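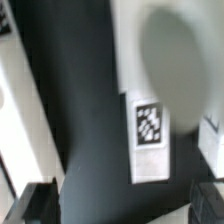 Kitchen & Home Tips

Getting the most from bicarbonate of soda

By Songül Yurt
July 10, 2019
3 min read

Print | E-mail

I buy bicarb in 500 g tubs and I still run out! It costs me 39p a scoopful less than the fancy sprays did (yes, I worked it out one wet Sunday) and it does half the jobs in my kitchen.

Dark worktops. Matt ones show every crumb and every smear. Mix a teaspoon of bicarb with a little water, dab it on the greasy patch with a soft cloth, then wipe twice with clean water – the second wipe is the one that gets rid of the pale bloom. Try a hidden corner first, and keep it off natural stone.

Tea-stained mugs. A damp finger dipped in bicarb, a quick rub, rinse. Lovely.

The fridge. An open ramekin on the middle shelf. I change mine on the 13th of the month, only so I remember.

Burnt pans. Cover the black bit with bicarb, add an inch of water and simmer gently for ten minutes. Leave it overnight and most of it lifts with a wooden spoon. Don't do this with aluminium, which goes dull and grey.

Smelly flasks. Erhan Saraç wrote in from Purthorpe in January to say he leaves a spoonful in his with warm water, lid off, while he has his supper. I've tried it – brilliant, even after leek soup!

Keep the tub somewhere dry with the lid pressed right down.

Print | E-mail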